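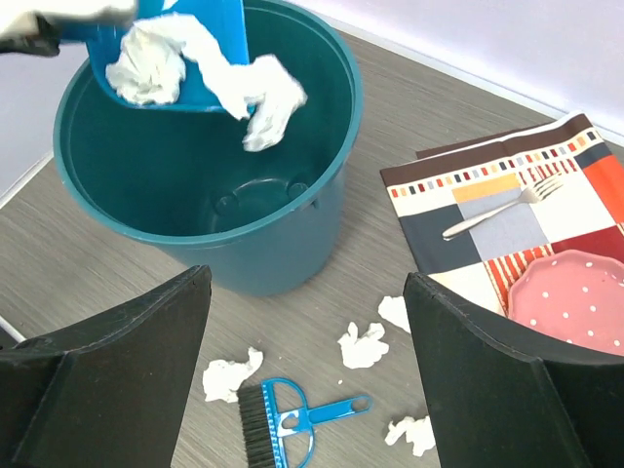 Skimeck Ringside
Live event streaming pass for boxing and mixed martial arts

Ringside is a pay-per-event pass. You buy the card you want to watch, sign in on the night and the stream opens one hour before the first bout. There is no monthly plan and nothing to cancel.

Price: $7 per event
Events available in the current season: 69
Simultaneous screens: 2
Replay window: 162 hours from the final bell

What you get

The full card, prelims included, with the choice of English commentary or arena sound only. Picture quality adjusts to your connection. If you would rather hold it steady, open Settings and pick Low, Medium or High. Low works on most phone connections. High needs a wired connection or a good Wi-Fi signal, and on a busy night we suggest Medium.

The main stream runs behind live action by a short delay. If you follow round scores on social media while you watch, expect to see results before you see the punch. Turn on Hide Results in the app to keep our own alerts quiet until the replay window closes.
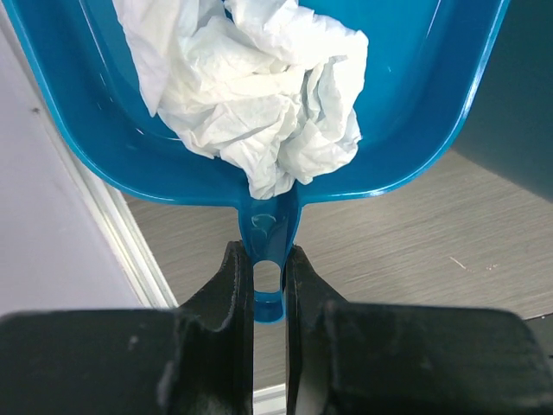
Photo: Thắng Trình

Backup stream

Every event carries a second feed, run by Stasis on separate servers. If the main feed stalls, a Switch Feed button shows up under the player. Press it once and wait – pressing it again sends you back to the feed you just left. The backup feed tops out at Medium quality and has no arena sound option.

The backup feed was added in July, after the Gramisham card, when many viewers lost the picture during the co-main event. Passes for that card were refunded in full. Since then the player also keeps your place in the stream, so a reload brings you back to the same round and not to the prelims.

Supported devices

Web browser on Windows or Mac
Android and iOS phones and tablets
Slaoui TV box, second model and later
Most smart TVs with the Skimeck app installed

Casting from a phone to a TV counts as one screen. The first Slaoui box is no longer supported and will show a blank player.

Where it works

Ringside is sold in 179 countries and territories. Some cards are blocked where a local broadcaster holds the rights. The event page tells you before you pay.

Customer comments

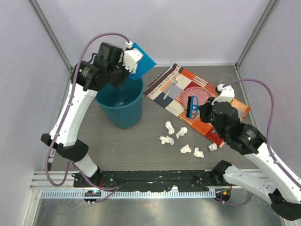
Sherif Fawzy wrote that he watched two cards on the TV app and one on his phone. The phone was fine on Low. The TV app froze once in the main event, and the backup feed came up in a few seconds, but he missed the end of the round and had to go back for it the next day. He would like a rewind button on the live stream.

Our reply: rewind is being tested in the browser player now. We have no date yet for TVs.

Refunds

Ask for a refund from the Orders page before the replay window closes. If both feeds failed during the main event, you do not need to ask. The money goes back to the card you paid with.

Page last updated December 2022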